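The Pelletier

By the time Florencia Huenchumán got the last of the bottles onto the table, she had already decided to lie about one of them.

The trouble was the Pelletier. It had come to her from her aunt in Drivville with instructions to save it for an occasion, and she had saved it through two engagements and a funeral before opening it on a Tuesday to go with some crackers. Now Đạt Tôn was coming to value her aunt's collection, which was his word for it. Hers was "the bottles."

She had filled the Pelletier back up with cold tea. Held to the window, it looked close enough.
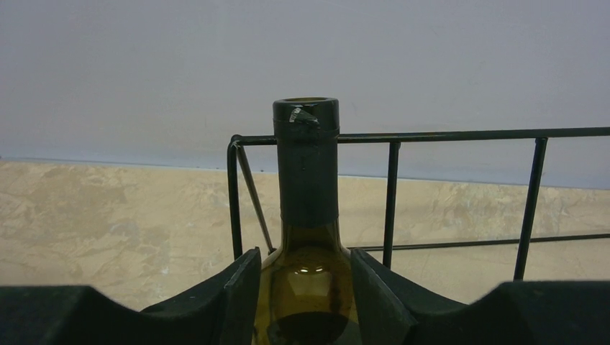

"Does it matter if a bottle's been opened?" she had asked him on the phone, in the voice of a person asking for a friend.

"It matters a great deal for the wine," he said, "and hardly at all for the glass."

She had written that down on the back of the gas bill and found it less comforting every time she read it.

He arrived at six, wiped his feet for longer than the mat deserved, and stood over the table with his hands behind his back. He was a small man in a large coat. He had once paid 200 dollars for a cork, and he mentioned this before he had the coat off.

"Your aunt was a drinker?"

"My aunt was a keeper," said Florencia. "She lived to be 80 and never finished anything."
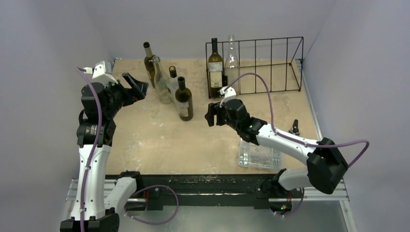 He began with the plain ones, which she felt was a tactic. He asked whether they had been stored on their sides. She said some had and some hadn't, depending on the shelf. He asked about the temperature of the cellar. There was no cellar – there was a closet in Astis that shared a wall with a laundromat – but she said it had been steady, and so it had. It had been steadily 80.

"And the rack?"

"Comes with it," said Florencia, who had been hoping to keep the rack.

He wrote something in his notebook. It took him far longer to write than "rack" should.

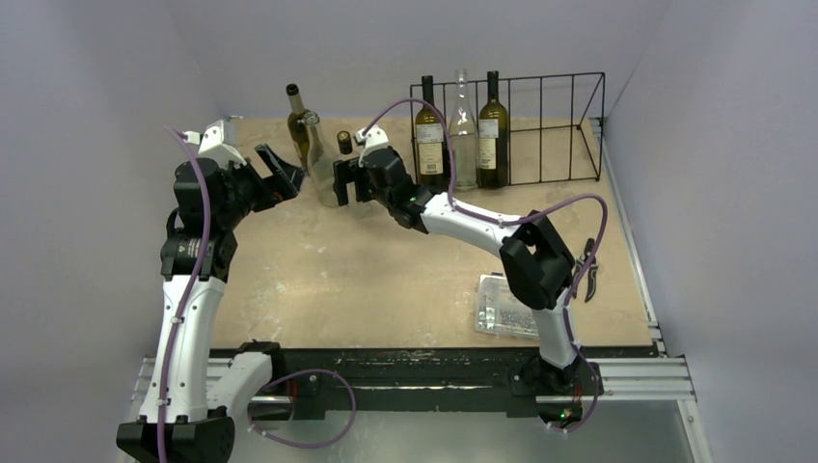

"This would be the Pelletier," he said at last, and bent down until his nose was almost on the label. "I have a buyer in Pruka who would go to 2000 for a sound one."

Florencia thought about the roof. She thought about her aunt, who had once returned a melon. Then she thought about a man in Pruka with good glasses and his best friends around him, lifting a toast of cold breakfast tea.

"It's tea," she said.

Đạt Tôn did not straighten up. "What kind?"

"The kind in bags."

He seemed to consider this on its merits. Then he pulled out a chair and sat, and for the first time that evening he looked like a man who might stay for supper.

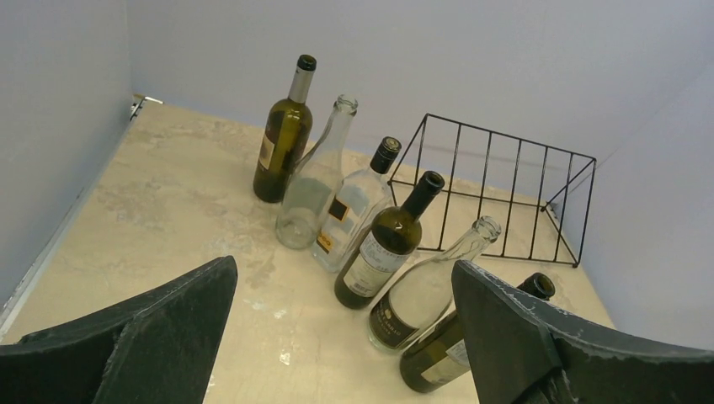 "What was it like?" he asked. "Before the tea."

"I had it with crackers."

"Yes, but what was it like?"

She tried to be fair. She had been in her slippers, with the radio on, and she had meant to have one glass. "A bit like raisins," she said. "And then like the inside of a good handbag. I was very happy until nine o'clock."

He wrote all of it down, handbag included, and turned to a clean page.

"Six dollars for the bottle," he said. "And I'd like to know what sort of crackers."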